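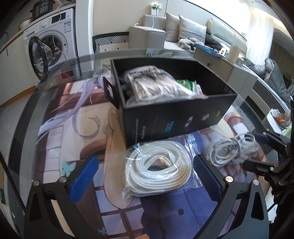
Keep the box until the guarantee runs out and get rid of the foam the same evening, a reader wrote to us in February, adding that a household which does it the other way round will end up with a cupboard full of foam and no boxes. The letter drew more replies than anything we had printed on storage in the past year. Most agreed about the foam. Few agreed about the box, and on cables there was no agreement at all.

Home Features Storage Kitchens Back Issues Letters Subscribe

LEADS, BOXES AND FOAM
What to keep when small electrical goods come out of their packing
Carré, June 11, 2024

A small flat receives electrical goods at a steady rate and parts with them slowly. Each item brings a carton, a lead or several, a bag for each lead, a shaped insert and a printed packet. The item finds a place at once, on the worktop or on the wall. The remainder goes on the nearest flat surface, which in a combined kitchen and sitting room is the low table in front of the sofa, and there it may stay for weeks.

We looked at this remainder as a storage problem. The work was done in the Sorkus flats, where the kitchen run, the washing machine and the sofa share one room and there is no separate store. The total came to 147 loose leads across the homes that took part. Of these, 17 could not be matched to anything in the home by plug or by label.

The bagged lead

White cable is commonly supplied coiled, in a clear bag, with the loops laid in an oval. The bag does one job well. It holds the coil in the shape in which it left the factory and keeps the loops of one lead out of the loops of the next. A tangle needs a free end, and a bagged coil has none.

Its faults are two. A clear bag shows that the contents are white cable, which in a drawer of white cable is of little use. It is also slippery, so that bags stacked in a drawer slide to the front each time the drawer is opened. Both faults are cured by standing the coils on edge, like records, and marking the upper edge of each bag.

Marking should be done before the bag is put away. Write the name of the appliance first, then the room, then the length in metres. The type of plug need not be written, as it can be seen. Ordinary ballpoint will not take on the bag. A permanent marker will, though it rubs off in a year or so of handling, and a paper label tied through the top of the bag is better for anything that comes out often.

Once a bag is torn it should be thrown away and the lead tied. Floller makes a woven strap for the purpose, sold in a strip and cut to length; any soft strap of similar width will do. Wire ties of the sort supplied with new goods are adequate for thin cable. On thicker cable they are apt to be twisted too tightly and will in time mark the outer cover.

Coiling

The coil should follow the bend the cable already has. A lead that has spent months in an oval will go back into an oval with little effort, and will fight any attempt at a circle. Hold one plug in the left hand, lay the loops with the right, and give the cable a slight roll between finger and thumb at each turn so that the loop lies flat. If the loop springs up into a figure of eight, let it. Alternate loops laid under and over will come out straight when the lead is next pulled, and this is the usual method for anything above three metres.

Do not wind a lead around its own plug or adaptor. The cable bends most sharply at the point where it enters the moulding, and that is where it fails. Thin white leads of the charging kind are the worst treated in this respect. They are best kept in loose loops, no smaller than the palm, in a bag of their own. Stored together with mains leads they are pressed flat by the weight, and they are also the ones most often lost.

The carton as a store

Many small goods now come in a stiff card box with tall sides and a handle cut into one end. Such a box is better made than most things sold as drawer dividers. It stands up on its own, the sides are high enough to hold bagged coils on edge, and the handle flap allows it to be drawn off a shelf without tipping.

We tried three ways of using one. With the leads laid flat in layers, the lead wanted was always in the lowest layer. With the leads on edge and no dividers, the row held up while the box was full and fell over when two or three had been taken out. With the leads on edge and a strip of card pushed in behind them, the row stayed upright at any level of filling. The strip can be cut from the lid. It should be a little wider than the box so that it bows and grips the sides.

A filled box weighed 539 grams on the kitchen scale, which is nothing for the shelf but a fair load for a cut-out handle. Where the box will be moved often, a strip of parcel tape on the inner face of the flap will stop the card from tearing at the corners.

Skodano sells a lidded divider box in black card for the same use. It is well made and stacks squarely. It does not do anything that a carton of the same size would not, and a buyer with a carton to hand may keep the money.

One carton is enough for most homes. A second should be started only for a different class of thing, such as printed packets and spare fittings. The practice of keeping every carton until its guarantee ends has a case behind it when the goods are heavy or have a glass front, and may need to travel. For small goods it has very little. The receipt is the paper to keep, and a photograph of the label on the carton holds the model and serial numbers.
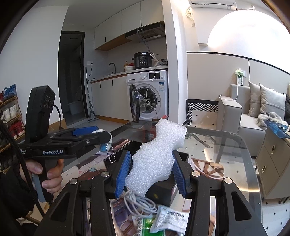 White foam block with a notched outline, above the glass-topped table. Cables and a printed packet lie beneath it.

Foam

Shaped foam cannot be stacked, folded or made smaller without shedding crumbs. Its notches fit one product and no other. Against this, it weighs almost nothing and is easily put off until another day, and so it gathers on top of wardrobes.

Two sorts are met with. The stiff white sort breaks into beads and should not be cut indoors. The softer sort, which gives under the thumb and comes back, cuts cleanly with a long blade and has some use afterwards: a slice under a box stops it sliding on glass, and a notched piece set on edge in a drawer will hold thin leads apart. One piece kept for this is reasonable. The remainder should leave the home with the next load of rubbish, or go to a collection point where the council runs one for that material.

The working surface

Sorting needs a clear surface at least 800 mm long, good light and a second place to put finished things. A glass-topped table serves well enough. Plugs are hard on it, and a cloth laid on top would be kinder than one seen through it from underneath. Against a patterned cloth thin white cable is easily found, whereas on bare pale worktop it is not.

Worktops in a kitchen of this type are poorly suited. The space over the washing machine tends to be taken by a cooker or some other appliance, a tap is close by, and a lead left hanging down the front of a machine will catch in the door sooner or later. Leads in daily use along a kitchen wall should be clipped up behind the appliance they serve, with the spare length coiled above the level of the worktop.

The sofa ought to be kept out of it altogether. Small coils placed among cushions or on a fur throw go down the back, and we recovered six in that way during the work.

Order of work

Take everything out of the carton before sorting any of it. Set the leads at one end of the table, paper at the other and packing on the floor. Match each lead to its appliance while the appliance is still in view, mark it, and stand it in the box. Read the printed packet once, keep it if it holds a spare part or a code, and otherwise put it with the waste paper. Silica sachets go in the bin.

Leads that match nothing should be given a bag of their own, with the month written on it, at the back of the box. If no one has asked for them in a year they may go to electrical recycling. Of the 17 set aside at Sorkus, two were claimed, both for an electric toothbrush.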